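Small drawers and what I learned about keeping them in order

When we moved to the apartment in Sernside, my kitchen had two wide drawers and no pantry. Everything small went into these two drawers, and after one month I could not find a rubber band without taking out the potato masher. So I began to use small cabinets on the counter, the kind with two or three drawers, and I have used them since then in the kitchen, in the hall and on the workbench. These are my notes. Some are from my neighbor Nathalie Mulder, who repaired furniture for many years and does not like it when I use too much wax.

Empty the drawer completely

It is tempting to arrange things while they are still inside. Please take them all out and put them on an old towel. Then turn the drawer over above the sink and knock on the bottom with your hand. From my kitchen drawer came sesame seeds, a key and a lot of salt.

Wipe the inside with a cloth that is only a little damp. Bare wood does not like water, and a drawer which has become wet can swell and stick for days. For a greasy spot I use one spoon of baking soda with a few drops of water, rubbed with an old toothbrush, and I wipe it two times after. Leave the drawer open until the next morning.

A drawer that sticks

Look first for the shiny places on the sides and on the runners. There the wood is rubbing. Go over them with sandpaper, 400 grit, three or four strokes only, and try the drawer again before you continue. When it moves well, rub a white candle on the same places. Colored candles can leave a mark. I have also used dry soap, but in August, when the air is humid, the soap became sticky and I had to scrape it off.

If the drawer still sticks, check whether the cabinet stands level. Mine did not – one foot was on the edge of a tile. A piece of folded card under the opposite foot solved it after I had already sanded for 20 minutes.

Loose knobs

Turn the screw from inside, and hold the knob with the other hand. If the screw turns and turns without becoming tight, take it out, put a wooden toothpick with a drop of wood glue in the hole, break it off flush and wait overnight. This is for knobs which screw directly into the wood. If the screw goes all the way through the front, a small washer behind it is enough.

Lining

I tried the rubber mesh from Plikell and it was fine for cutlery, but crumbs go through the holes and stay there. Now I use plain brown paper. Measure the inside and cut the paper a little smaller than the measure on both sides, or it will make a wave in the middle. My top drawer is 285 mm deep and I cut the paper at 280. No glue, please. You will want to change it.

What goes on top and beside

The top of a small cabinet becomes a shelf very quickly. I keep mine free and put the tall things on the side, with enough space in front that the drawer can come out fully. Bottles and tall boxes fall over easily when somebody pulls the drawer in a hurry, so they stand at the side and never in front.

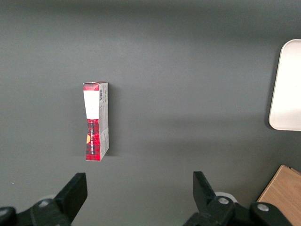
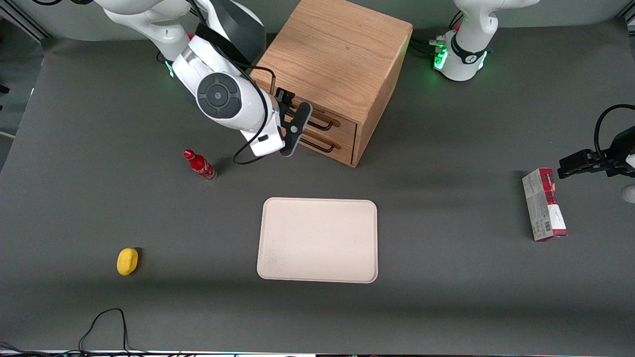
For spices in small bags I use the lower drawer, standing in a row like cards in a file, with the name written on the top edge. Benedikt Weidemann wrote to me that he does the same with seeds and adds the year. I have copied this for my dried herbs, and I found marjoram that was older than my bicycle.

Labels

Masking tape and a soft pencil are good enough. The printed labels from Lorente look nice, but they left a gray border of glue on the varnish and I needed cooking oil to remove it. Put a little oil on a cloth, hold it on the glue for five minutes, then wipe with dish soap. Try it first on the back, especially on unvarnished wood, where oil leaves a stain that does not go away.

How often

Crumbs and dust I do once a month, with the narrow nozzle of the vacuum cleaner. The candle on the runners I repeat when I hear the drawer begin to complain. The paper I change in spring, together with the shelf paper under the sink.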